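Odell Toy and Play Library
Progress report to the Stasero Fund, second period, to the end of July

Purpose of the grant

The grant pays for a lending service for families with children under eight in the three estates north of the canal. It covers rent on the Jodon Street room, a part-time post, stock, and a small budget for repairs. This report covers the second period. The first report dealt with setting up and is not repeated.

Membership

We began the period with 33 member families on the waiting list from the spring open day. All of them have now been offered a place and most have taken it up. The joining form has been cut from four pages to one. We took out the questions on household income after several parents left them blank, and we agreed this change with your office in May.

Families may borrow up to three items for three weeks. In the first period we allowed two weeks, and too many loans came back late. Late returns have dropped under the longer loan. We still do not charge fines and do not plan to.

Opening hours

The room is now open for 9 hours a week, up from seven. The extra time is in the late afternoon, after school pick-up. The morning session remains the busier of the two. The late session is quiet in wet weather and we will look at it again in October before deciding whether to keep it.

Stock

We spent less on new stock than planned and more on storage. Large items such as ride-on toys and play kitchens are popular but take up a lot of floor, and we have stopped accepting them as gifts unless a family is already waiting for one. Puzzles are checked for missing pieces on return. This takes longer than we allowed for and accounts for most of the overspend on staff time. 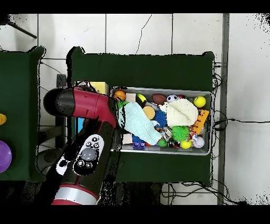 Donated items are sorted into three groups: lend, repair and pass on. Anything with a battery cover that does not screw shut goes to repair. Soft toys are washed before they go out, and those without a readable safety label are not lent. The Makowska hardware shop has given us screws, glue and sandpaper at cost, which has kept the repair budget within its limit.

The catalogue

The catalogue is still a spreadsheet. We had meant to move to lending software by June, but the package we chose could not record items made up of several parts, and we cancelled during the free trial. No grant money was lost. We have seen two other packages and expect to pick one by November. Until then each item keeps its paper tag, and loans are copied into the spreadsheet at the end of each session.

Money

Rent, insurance and wages are as forecast apart from the staff time mentioned above. The overspend has been met from the money set aside for software. If the new package costs more than what remains in that line, we will write to you before signing anything. The landlord has confirmed that the rent will stay the same until the end of the grant.

Problems

The heating in the Jodon Street room failed twice in early spring, and we closed for 7 sessions in total. The boiler part has been replaced. The step at the front door is still a difficulty for double buggies. A portable ramp is on order, and the landlord has agreed in writing to a permanent one, though no date has been given.

We have not reached as many families in the eastern estate as we set out to. Leaflets through doors brought in very few. A stall outside the health centre did better, and we will run it monthly from September.

Next period

We will choose and install the lending software, fit the portable ramp, and carry out a short survey of members. The survey has 8 questions and a draft is attached for your comments. We would be grateful to have these by the end of August so that it can be printed in time for the autumn term.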